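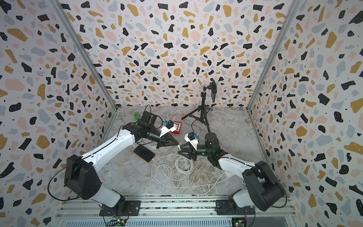
Kavitha Varghese wrote:

> I question whether the group should keep cable handling on its list of household chores. Our members ask about laundry and dishes. Plugging in a phone takes a person 3 seconds, and I see no demand for a machine that does it.

Dear Kavitha and members of the list,

Thank you for this comment, which the working group discussed in November. We propose to keep the item. A charging cable is soft, it tangles, and its end must meet a very small port at the correct angle. Few chores test so much in so little space.
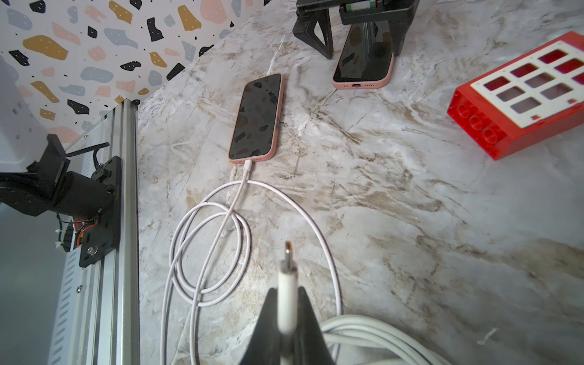 The trial plan is therefore limited to one phone and one cable. Tavau has asked for 50 attempts per setup, with the cable laid out differently each time. Koraven would prefer 500 – a figure we cannot staff before spring.
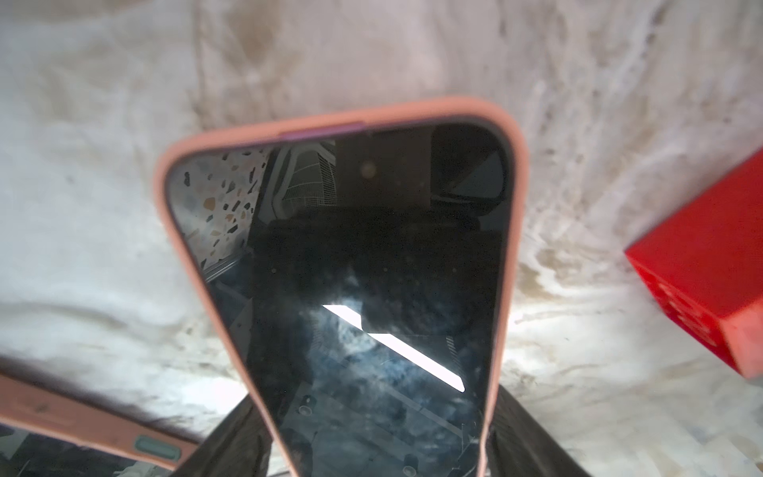

Scoring remains the harder question. Anil Palaniappan has suggested that an attempt should count only if the phone is left as a careful person would leave it. We support this. A dark, glossy screen full of reflections may mislead a camera, and two gripper fingers closed on the end of a phone in a soft pink case leave open how much force is acceptable. The draft rules do not yet set a limit. 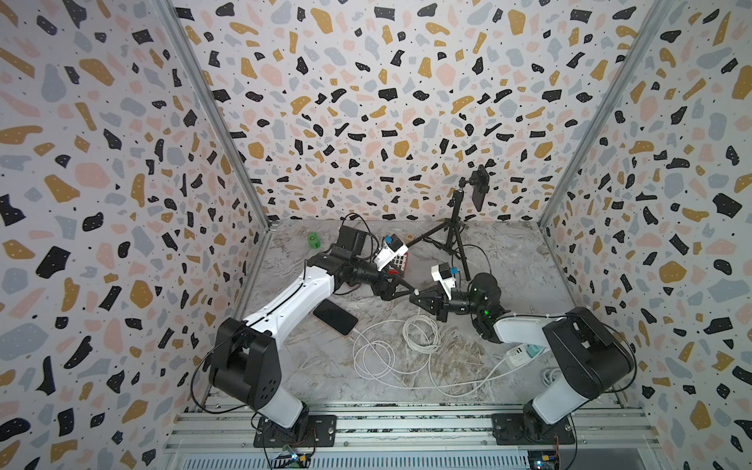
Members should also note that two-arm and one-arm results will be reported separately. In our view, no system known to the group is ready for unattended use at home, and the report will state this plainly.

Comments on the draft may be sent to Revathi Mudaliar by 5 p.m. on the closing day.

Respectfully,
Mohandas Amin
For the Household Tasks Working Group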